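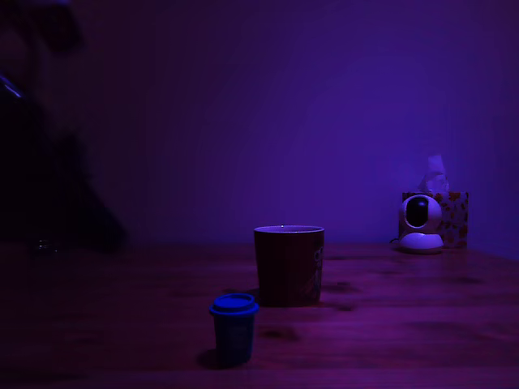

Low-light trials compare how well each gripper and wrist camera performs when color can no longer be trusted. Run them only after the daylight trials are complete. Under violet light, a mug may read as dark maroon while a blue lid remains bright, so the operator should select targets by shape and position.

Before starting, set the controller to the Nernard profile and limit arm speed to 100 millimeters per second. Keep the same lighting for both grippers.

1. Mount the Qin gripper and run the zero check.
2. Approach the smaller cup first, from the side, and close to 79 millimeters.
3. Lift, hold for five seconds, and return the cup to its mark.
4. Repeat with the mug.
5. Change to the Ullovico gripper and begin again at the zero check.

Record every attempt, including those stopped early. Send completed logs to Ridwan Kusuma at the Hundville laboratory. Requests to change the lighting level go to Jovita Serrano.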